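Hevell opens new showroom for small kitchens in Kultinska

Kultinska, January. Hevell, the family company for kitchen planning, opens its second showroom this month in the old Rätsep building near the harbor. The showroom has 17 kitchens on two floors, and all of them are planned for apartments up to 65 square meters.

"Many of our customers live in homes where the kitchen is also the dining room and the office," says Helmi Vainio, managing director of Hevell. "They come to us with the floor plan on a piece of paper and they ask where the table can go. We wanted to have a place where they can stand and try it."

The new planning service is called Geltlow. A customer sends the measurements of the room and receives a first drawing before the visit. The price of the drawing is 69 euros, and this sum is taken off when a kitchen is ordered.
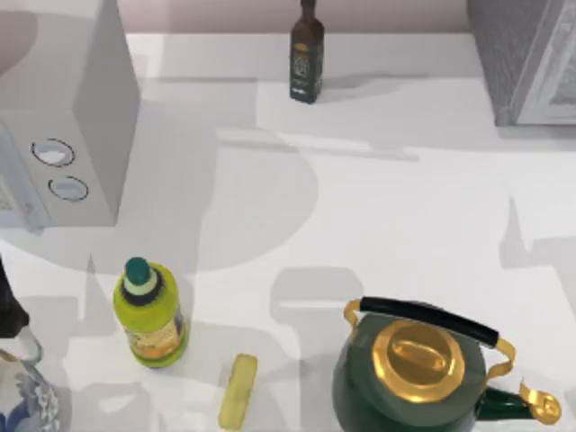

Computer rendering: white countertop with microwave.

The design team is led by Štefánia Krajčí, who joined Hevell from the furniture trade. She has worked mostly on corner solutions and on storage for tall, narrow rooms. Visitors can also borrow samples of doors and handles and take them home for one week.

Hevell was founded in 2000 and began with repairs of used cabinets. Repairs are still offered at the first showroom, which keeps its opening hours as before.

The Kultinska showroom is open from 10 a.m. to 6 p.m. Parking is in the yard behind the building. Planning visits should be booked in advance.

Press contact: Kekeli Tetteh, Communications, Hevell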